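Notes from the Akwood open day: can it put the shopping away yet?

Akwood held its open day on 2026-06-26 in the long single-storey building it shares with two other tenants. I went for one question, which a reader put to me in January: is there a machine on sale, or close to sale, that will do a dull household or shop-floor job from start to finish without a person standing by? What follows is in the order I saw things. I have left out the catering.

The tour began on the shop floor with the Virkora shelf filler. It is a cart with a lift column and a flat pusher, and it does one job: moving boxed goods from a crate to a shelf at a known height. Over the previous trial it had handled 912 boxes, of which 584 went on the shelf without any correction from staff. The rest were put right by hand. The demonstrator was open about the causes, which were mostly crushed corners and shrink wrap that reflected light into the sensor. The cart cannot turn a box to face the customer. For a shop that cares about facing, a member of staff still has to walk the aisle afterwards, and I would want that time included in any cost comparison. It wasn't in the leaflet.

Noise was low. Battery change took 135 seconds with a trained operator, and the old pack has to be carried back to the charger by hand.

Skovow had the next bay, with a floor cleaner for narrow stockrooms. I have little to report. It cleaned the floor. It stopped correctly for a foot, a trolley wheel and a dropped glove, and then stopped for a painted line, which it should have ignored. A firmware change is promised. The water tank is too small for a proper supermarket and about right for a corner shop.

The part I had come for was upstairs, in the room given over to Qin. Qin is Akwood's name for its household manipulation work, and at present most of it is done in simulation. Two arms with fingered hands work over a kitchen surface, and the task set is a plain one: handle fruit and vegetables among ordinary tableware. The team runs the same sort of job many times over with the objects changed, and only later moves a policy to hardware. Visitors could watch the rendered runs on a wall screen and ask for one to be paused.

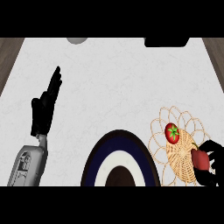 Qin, simulated kitchen work. In both runs the right hand has the pepper and the left hand is empty. 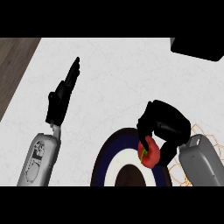

Wanting Gu thought I was asking the wrong thing of it. Picking up a pepper was settled to her satisfaction some time ago, she said, and the number she wanted was how often the machine knew that it had finished. A person clearing a kitchen surface decides what counts as clear. The software is told. Until it can look at a worktop and judge that nothing more needs moving, somebody has to write the list, and writing the list takes nearly as long as doing the chore.

I put that to the Qin engineers and they did not disagree. Their present runs end either when a goal state is matched or when a time limit is reached. The goal state is supplied beforehand. They have a separate piece of work on having the system propose its own goal from a spoken instruction such as 'put the veg away', but it was not on show.

Some technical points from the discussion, for those who want them.

Grip. A bell pepper is a fair test object. It is light, it has lobes, and no two are the same outline. It also bruises, and a simulated one does not unless somebody models it. Qin's simulation records contact force but does not yet score damage. I think it should. A household will forgive a slow machine sooner than one that splits the tomatoes.

Containers. Rigid ones with a stable rim are easy to model. Soft ones are not. Net bags were mentioned several times as a difficulty, as the strands deform, catch on fingers and hide part of whatever is behind them. I asked whether the hand would be able to open a closed net bag and take something out. Not at present, and no date was offered.

Two hands. I asked why there were two arms if a single hand can carry a vegetable. The answer was that many kitchen jobs need one hand to steady and one to act: holding a bowl while something is tipped in, or keeping a bag open. The arms are controlled together, so the policy has to learn when to leave one of them parked as well as when to use it. That seems reasonable, though it doubles the hardware bill for any chore that only needs one.

Transfer. This is where I remain doubtful. Even lighting, a flat worktop and well-behaved objects are a sensible place to start, but my own kitchen has a wet draining board, a low sun in the window and a drawer that sticks. The engineers said they vary lighting, friction and object position between runs. They do not vary clutter much, and they agreed that clutter is the main thing a real home would add.

After the session there was a short question period downstairs. Most of it concerned price. Akwood gave none for Qin, and I think that was correct, as there is no product to price. Virkora offered a monthly lease on the shelf filler with servicing included – the operator training is charged separately, so ask. Skovow will sell outright.

My answer to the reader, then. On the shop floor, a narrow job in a tidy aisle can be handed over now if staff are still there to correct it. Cleaning a stockroom floor can be handed over with less supervision than that. Putting away the shopping at home cannot be handed over, and nothing I saw upstairs was presented as if it could.

Practical notes for anyone going next year. The car park fills early and the overflow is on grass. The stairs to the upper room are steep and the lift is for goods only – visitors who need step-free access should write to reception beforehand. Questions in the Qin room were limited to two per person, which was enforced politely. The printed programme has the bay numbers for Virkora and Skovow the wrong way round.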